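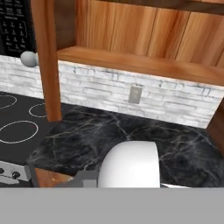 Gercombe Stone Worktop Sealer

Home > Kitchen Care > Worktops > Sealers and Cleaners

Our best seller for natural stone, and the one we use in our own kitchens. If you have marble, or you are thinking about having it, do read the whole page before you order, as there are one or two things we would like you to know first.

Marble is a lovely thing to live with, but it is a thirsty sort of stone. Leave a splash of red wine or a spoonful of curry on it overnight and by morning you may well have a mark that no amount of rubbing will shift. Gercombe goes into the surface and slows all of that down, so you have time to finish your supper and wipe up afterwards like a normal person. It doesn't leave a skin on top, it won't make a matt stone shiny, and it won't change the colour of the veining (we are asked this one a lot, mostly by people with black marble, who worry that it will go grey – it won't).

What it can't do is stop etching. Lemon juice, vinegar and some bathroom sprays will dull a polished marble whether it has been sealed or not, and we would much sooner tell you now than have you cross with us in November. Please use a chopping board for your lemons!

Sizes and prices
Small bottle, 165 ml – £12.50
Large bottle, 500 ml – £27.00
Pyo lint-free cloths, pack of three – £4.75
Plirico everyday stone soap, 1 litre – £8.20

The small bottle will do a modest run of worktop twice over. If you have an island as well, or a stone floor in the utility room, go for the large one and keep what is left somewhere cool with the lid on tight. It keeps well for two years.

How to use it
Clean the worktop with the Plirico soap, rinse, and let it dry overnight.
Try a little in a corner where it won't show.
Pour a small puddle on to a cloth and wipe it over the stone in overlapping strokes, working on an arm's length at a time.
Leave for 10 minutes. Buff off everything that is still sitting on the surface with a second, dry cloth.
Wait an hour and do it again.
Keep water off it until the next day.

Do be thorough with the buffing. Nearly every telephone call we get about sticky patches comes down to sealer that was left to dry on top. If it has happened to you, wet a cloth with fresh sealer, rub the patch until it softens and buff straight away.

Not sure if your stone needs doing? Drop a little water on it and go and make a cup of tea. If the stone has gone darker under the water when you come back, it is time. Most kitchens want it once a year, and the bit by the kettle rather more often.

Suitable for marble, limestone, slate, travertine and unsealed granite. Not for quartz composite, laminate or wood. For wooden cabinet fronts, have a look at our waxes and oils.

Delivery
£3.80 on orders under £38, free above that. Collection from the Flaltville shop is always free, and if you bring an offcut of your stone Moataz Metwally will happily try the sealer on it for you while you wait.

What customers say

"Did the whole kitchen in an evening. Smells a bit while it goes on so I had the back door open, but it had gone by breakfast. Beetroot wiped straight off." – Jamie Oakley, Feb 8, 2018

"Good stuff, cap is fiddly."

Product code 67-GS. Keep away from children and pets.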